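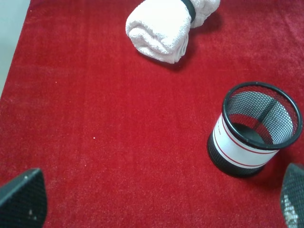

I finally found out why the arm kept letting go, and it's such a lovely daft fault that I have to write it up! All through August the Begay (my little two-finger gripper, named after the kit it came in) would close on something, start to lift, and open again halfway. Never with the rolled towel, only with the black mesh cup, and I'd spent ages blaming the cup. Thin metal mesh, a slippery paper label round the middle, textured pads that might not be biting on either: it all made sense. I cleaned the pads. I turned the force up to 95 per cent and nearly bent the rim. No change.

Then Emese Kun read through my log and spotted the number 966. The force reading is meant to stop at 1,000, and mine was hitting 966 and dropping to nothing for 200 milliseconds. Stetumine, the control software I use, takes that as "no object" and opens the fingers. Hard things made the reading shoot up, soft things never got near it.

So, a cracked solder joint on the sensor lead, right where it flexes at the wrist. Five minutes with the iron!

What bothers me is the opening. A lost signal shouldn't mean "drop it", especially if your fingers or your cat are underneath. I've changed mine to hold still and beep. Next job is a proper strain relief on that cable.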